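Unit 2: Gathering Demonstrations with Hand-Held Grippers
Fostgate Course in Robot Learning, handout for the April session

1. Why hand-held

Teleoperation ties up a robot for every minute of recording. In the Bedeo setup the demonstrator holds the grippers directly and no arm is needed until evaluation. The policy is trained on gripper poses over time together with the images. Joint angles are not recorded, so the same set can be used later on a different arm, provided the arm can reach the poses.

2. Pose from marker cubes

Each gripper carries a cube printed with fiducial markers. Several faces are used so that at least one stays readable as the wrist turns. Pose is solved per image and then smoothed. Gaps of up to 2 images are filled by interpolation; longer gaps are marked and left empty. Keep a sleeve or a cloth from hanging over the cube.
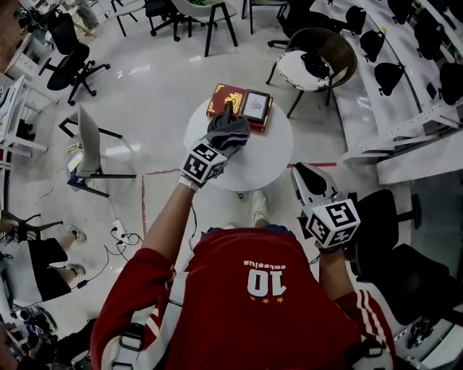 One reply on the course list, from a reader at Cuervo, objected that smoothing hides contact: the short jerk when a finger meets a hard cover is the most useful part of the signal, and it is the first thing a wide filter removes. The point is accepted. Store raw and smoothed poses side by side, and run contact labeling on the raw track only.

3. Episodes

An episode starts with both grippers open and clear of the objects, and ends in the same state. Move the objects between episodes. The Fledier set used in the lab holds 1,156 episodes, with a median length of 28 seconds. Of the first batch, 33 were dropped for lost tracking on the left gripper.

Failed grasps are kept if the demonstrator recovers within the episode. Label them "recovery". Do not trim them.

4. Before next session

Read the section on time alignment. Bring one plot of raw against smoothed position for a single episode, with the gaps marked.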